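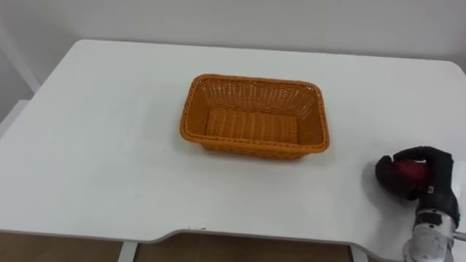 Work surface, white matte top.

Section 2. Set-up and first stitches
Camora home sewing machine (Iltadari edition)
Revised January 5, 2020. L. Pickering, with fixes from Hélder Teixeira

Read the whole section before you plug in. Power switch OFF until a step says otherwise.

2.1 Picking a spot

Machine is heavy and it shakes. Solid table, level floor. Card tables no. Folding trays no.

1. Put the table where you can reach an outlet without a cord across the walkway.
2. Leave room to the left of the needle for the bulk of the fabric. Quilts need a lot more than you think. If the fabric hangs off the table it drags and your stitches go uneven.
3. Light from the left or from straight ahead. Built in lamp only covers the needle area.
4. Lean on the table with both hands. If it rocks, shim the short leg now.

Note: Glossy tops let the machine walk at high speed. Use the rubber mat from the accessory box, ribbed side down.

Caution: Not next to a radiator, not under an open window. Damp gets into the hook area and you'll have rust by June.

2.2 Lifting it out

1. Cut the tape, fold the flaps right back.
2. Take out the accessory tray and the foot pedal first. They sit on top of the foam.
3. Lift by the handle with one hand, other hand under the bed. Never by the handwheel. Never by the spool pin.
4. Peel the blue film off the needle plate. There is a second piece under the presser foot, raise the lever to get at it.
5. Wipe the plate and the foot with a dry cloth. Some oil from the factory is normal.

Keep the foam. Cunha service desk won't accept machines shipped without it. Conceição Cunha handles returns, her card is in the tray.

2.3 Power and pedal

1. Switch OFF.
2. Pedal plug into the lower socket on the right side. Push till it clicks.
3. Power cord into the upper socket, then the wall.
4. Pedal flat on the floor, clear of rugs.
5. Foot away from the pedal. Switch ON. Lamp lights.

No lamp? Check the wall outlet with something else first. Then reseat the upper plug. Most calls we get are the upper plug.

Caution: Unplug before changing the lamp, the needle plate or the belt cover. Switching off isnt enough.

2.4 Needle

Two sizes in the packet. 14 is for medium cotton, shirting, most curtain fabric. 16 is for denim, canvas, bag making. The machine ships with a 14 fitted. Silk and very thin stuff, buy a finer needle, not included.

To change:

1. Switch OFF.
2. Turn the handwheel toward you until the needle is all the way up. Always toward you.
3. Slip a scrap of paper under the foot so nothing drops into the plate.
4. Loosen the clamp screw half a turn. Old needle drops out.
5. New needle in, flat side to the back. Push up till it stops.
6. Tighten with the small driver. Snug, don't force it.

Note: Change it after every big project. A blunt needle makes a popping sound and skips.

2.5 Winding the bobbin

1. Thread spool on the pin, cap on. Cap should match the spool, big cap on a small spool snags.
2. Thread through the left guide, around the little tension disc, then up through the hole in the bobbin from the inside.
3. Bobbin on the winder. Push it to the right.
4. Hold the tail, press the pedal lightly, stop after a few turns. Trim the tail close.
5. Full speed till it stops by itself.
6. Push the winder back left, cut the thread.

Winds lopsided? Thread isn't seated in the disc. Pull it down hard and start again. Do not sew with a lopsided bobbin, it will only annoy you later.

2.6 Threading the top

Presser foot UP. This matters more than any other step here. With the foot down the tension discs are closed, the thread rides on top of them, and you get a bird's nest under the fabric.

1. Take-up lever at its highest point. Use the handwheel.
2. Thread from spool to the rear guide, then down the right channel.
3. Round the bottom, up the left channel.
4. Through the take-up lever, right to left. You should feel it drop into the eye.
5. Back down, behind the guide above the needle clamp.
6. Needle, front to back. Pull out a hand's length.

Bobbin goes in the case with the thread running counterclockwise. Pull it into the slot till it clicks under the spring. Hold the top thread, turn the wheel toward you one full turn, and the bobbin thread comes up in a loop. Draw both threads to the back, under the foot.

2.7 Test seam

1. Fold a piece of plain cotton double. Not your good fabric.
2. Straight stitch. Tension dial on the mark. Medium length.
3. Foot down. Hold both tails for the first few stiches.
4. Sew slow, then faster. Guide the cloth, don't pull it. Pulling bends needles.
5. Stop, needle up, foot up, draw the cloth out to the back and cut.

Look at both sides.

Loops underneath: top thread is wrong. Rethread with the foot UP before touching the dial.
Bobbin thread showing on top: loosen the dial a little, test again.
Skipped stitches: needle in backward or not all the way up.
Puckering: thinner thread, or a shorter stitch.
Cloth doesn't move: feed dogs are down. Slide lever at the back.

Write your good settings on the card in the lid. Fabric, needle, thread, dial number.

2.8 Cudine thread packs

The sample pack is all-purpose polyester, fine for both needles supplied. Old thread from a drawer: tug a length between your hands, if it snaps easy don't use it.

2.9 Putting away

1. Switch OFF, unplug at the wall.
2. Scrap of cotton under the foot, foot down.
3. Brush the lint out of the hook area. Brush only, no canned air, it drives lint further in.
4. Pedal cord in a loose loop, not round the machine.
5. Cover on.

Oiling and the belt are in Section 4. Parts questions to Américo Azevedo at the Camora counter, have the serial number ready (underside, near the back foot).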